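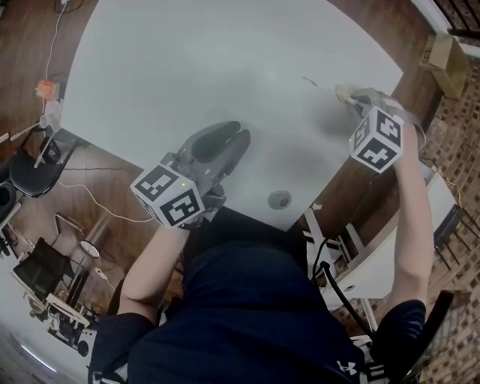

Grulis hand-held grippers in use, one in each hand, with marker cubes fitted.

Grulis Hand-Held Gripper, Pair

The Grulis is a two-finger gripper worn and worked by hand. It is sold as a left and right pair for recording tabletop tasks, and the same fingers fit the Hirnar wrist mount, so a task can be tried by hand before it is moved to an arm.

Each gripper has a gray body and two curved fingers in dark gray. A white cube with black square markers sits on the back for tracking from an overhead or head-worn camera. The strap goes over the back of the hand and should be snug before the cube is lined up.

Specifications
Opening at fingertips: up to 100 mm
Length with fingers: 205 mm
Marker cube: 40 mm per side
Finger mount: Hirnar pattern, two screws
Sold as: pair, left and right

Compared with the Trevaskis

We stock both and are often asked which to buy. The Trevaskis opens to 81 mm and is the lighter of the two – most people find it easier on the wrist over a long session. Its fingers are straight, and it does well with flat parts and cards. The Grulis has the wider opening, and the curved fingers get under small items on a smooth tabletop with less chasing. Its cube also stands farther from the hand, so the markers are covered less often when the wrist turns.

Trevaskis fingers do not fit the Grulis body. Both work with the Mornulgate controller, firmware from February or later.

In the box
Left and right gripper, two marker cubes, two hand straps, spare finger screws, hex key, printed calibration sheet.

Trial pairs

Trial pairs can be sent out with either model or one of each. Please return the cubes attached. Scratched or marked faces are charged as replacements – tape and labels leave residue, so keep them off the printed sides.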